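Wurden Mineral Oil and Wax Finish for Kitchen Boards
Product review, prepared for the Jodside Community Kitchens members' bulletin 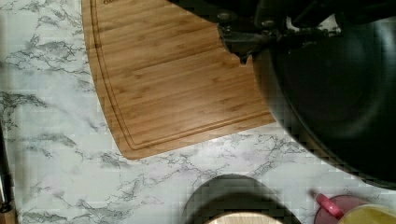
The Wurden finish is sold as a single treatment for boards, spoons, salad bowls and other small items that come into contact with food. It combines a refined mineral oil with beeswax and is supplied as a soft paste in a shallow tin with a screw lid. Breathnach, which distributes the product in this region, provided the tins used for this review and had no part in its conclusions.

Testing was carried out at the Prekgate teaching kitchen by Fahad Shaikh, with a second opinion from Rónán Nic Giolla, who maintains the equipment used in our evening courses. The paste was applied to boards in daily use and the results were followed for four weeks, ending in August. Our usual food-grade oil was used on a matching set of boards over the same period.

Application

The instructions ask for a clean, fully dry surface. The paste is worked in with a cotton cloth, left overnight and buffed the next morning. In a warm room it spreads easily and a small amount goes a long way. In the store room, which is cooler, it was stiff enough to drag, and Mr Shaikh found it necessary to stand the closed tin in warm water before starting. The leaflet makes no mention of this and should do so.

Two coats are recommended for a first treatment. Our older boards needed three before the surface looked even. The smell is faint and had gone by the following day.

Performance

Water beaded well on treated boards during the first fortnight and less well afterwards, particularly on those washed several times in one session. The plain oil had faded noticeably sooner. Neither finish prevented staining from beetroot or turmeric, although marks were easier to lift from the waxed surface with salt and half a lemon. Light knife scoring was made less obvious by the wax. Deeper cuts were unaffected and still required sanding.

One fault should be recorded. Where the paste had been applied too thickly, it collected in narrow recesses and around handle holes, and remained tacky for around 2 days. Mr Nic Giolla removed the excess with a wooden skewer and a dry cloth. Members should apply it sparingly in such places – a second thin coat is preferable to one heavy one.

Packaging and cost

The tin is sturdy, but the lid becomes difficult to grip with oily hands. The label gives clear storage advice and lists the ingredients in full. The price is higher than that of bottled oil, although the longer interval between treatments recovers part of the difference. Households with a single board may find that a tin outlasts their interest in it.

Assessment

The panel awards the Wurden finish 4 out of 5. It is recommended for kitchens where boards are washed by hand and dried upright. It is not suitable for anyone avoiding beeswax, and members in that position should continue with plain mineral oil, reapplied whenever the wood begins to look pale. Tins may be ordered through the Prekgate office with the regular supplies form.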